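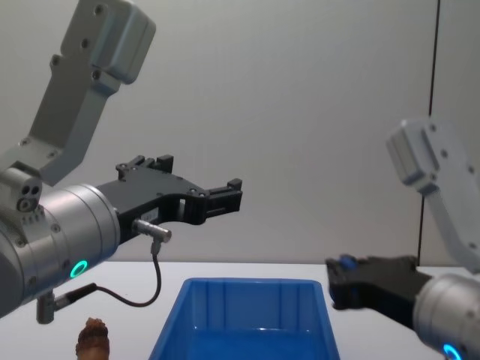 Re: [Leretti-list] Sourdough starter, day 5, still gray

Date: 27 April 2020

> I've fed mine rye twice a day and it just sits there smelling of
> gym shoes. Is it dead? Should I throw it out and use the
> Rinaldi yeast like a coward?

Keep it. Mine sulked for 7 days in December, then climbed out of the jar overnight and got into the silverware drawer. I have read 326 posts in this thread and most of them are the same jar.
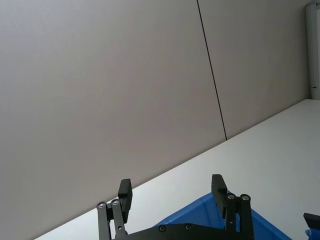
Does the water matter? A little; if yours smells like a swimming pool, let it stand overnight before you use it.

As for flour, the Huvia whole wheat is fine, whatever the purists say. They also say to weigh everything to the gram, and I own a scale that thinks a spoon weighs nothing.

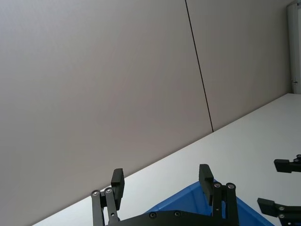 I would also stop moving the jar. Top of the fridge, lid loose, one feed a day, and quit opening it to check. If it grows pink streaks, then you can throw it out.

Drastard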